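Getting a tablet for the workshop without overpaying

I wanted a cheap tablet for the bench, and the Eltix one kept selling out before I could even type my address. Third try, in June, I got it for 187 bucks – yay! So, a few things I'd do again.

Make your account on the store's site the night before and save your card and address. Log out of everything else, and use the wifi closest to the router (my garage signal is awful).
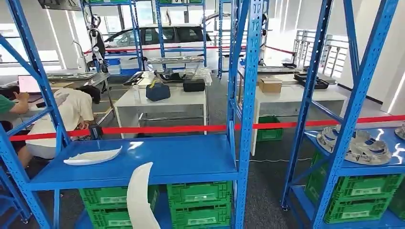

Then open the page ten minutes early and don't keep hitting refresh. I did that the first time and got kicked out of the line. If it goes into your cart, pay right away and shop for a case later.

Once it arrives, charge it to 100 percent, run the updates, and put it in a rubber case before it goes anywhere near sawdust. Mine's a Desero, and it wipes clean with a barely damp cloth. 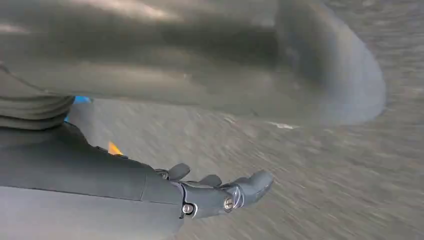 Dark gray hand, fingers pointing right

Keep the box until the return window closes, too!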